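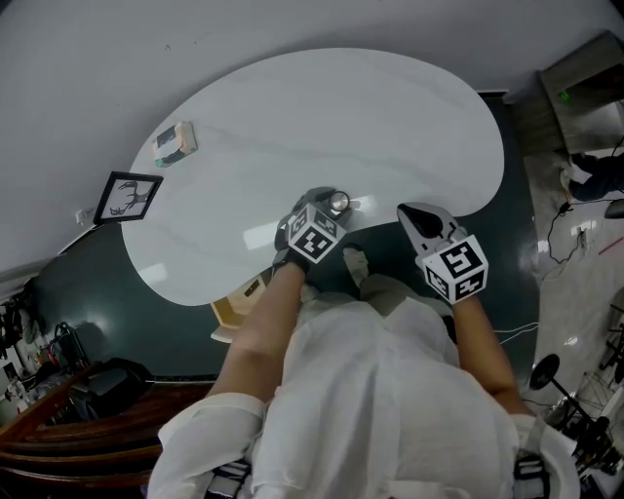

Do I need to be a good singer to join? You need to be able to hold a tune next to somebody who is holding a different one, and the rest we work on together.

I'm Lesia Pylypenko and I run Lidum, a singing group that has been going for five years in the back half of what used to be a carpet store on Ivanyshyn Street. We sing Ukrainian village songs, mostly the loud outdoor kind, plus a few quiet ones for when we're tired. Right now I'm looking for eight new singers for the fall, and I'd love for one or two of you to be low voices (please, low voices, I am begging).

Who am I hoping to hear from? Anyone over eighteen who likes to sing and can show up most weeks. You don't have to read music. Half of us don't, and I teach everything by ear anyway, line by line, with a lot of going back. You don't have to speak Ukrainian either. I hand out the words spelled the way they sound, and I'll tell you what you're singing about, so you don't end up grinning your way through a song about a drowned horse. That happened to our altos in the first year and I still hear about it.

Rehearsals start in August and run from 7 to 9 in the evening, once a week. I'll set the evening after I know who's coming, so tell me which ones are impossible for you. We start on time because the bus people have to leave on time. There's a break in the middle with tea. Bring your own mug, the shared ones have all gone home with people.

The big thing this season is Gritia, which is the name we gave our winter program – fourteen songs, no microphones, all from memory. We'll sing it twice in town and once out at the Ilico hall, which has a wonderful echo and terrible heating. If you join now you'll be in all three. I won't put anybody on stage who doesn't feel ready, but I've only had one person sit out so far, and she regretted it by the second song!

Money, so that it's out of the way. It's free to join. Hall rent for the season comes to 900 dollars and we cover it by passing a bowl around at rehearsals. Put in what you like, or nothing, I don't look. Singers aren't paid for the concerts. You'll need a plain white shirt or blouse for performances, and I have a box of spare ones in odd sizes if you'd like to dig through it first.

A few things I get asked a lot. Parking is fine after six, on the street side only. The hall is all on one level with a wide door. Kids can come along and draw in the corner if your sitter cancels. If you already sing with another choir that's great, only check your December dates before you write to me, as I lost two sopranos to a Messiah last year.

To sign up, send me a note through the contact form on this page with your name, where you've sung before (the shower and the car both count), and whether you think you're high, low or no idea. I don't hold auditions. I'll call you up and we'll sing a little over the phone, ten minutes or so, so I can work out where to put you. Try not to be nervous about it – I'll be singing too, and usually with the dog joining in.

I'll answer everybody, it just might take me a few days. If the eight spots fill up I'll keep your name for the spring group, and you're welcome to come and listen at a rehearsal in the meantime. The door sticks, so push hard.

Lesia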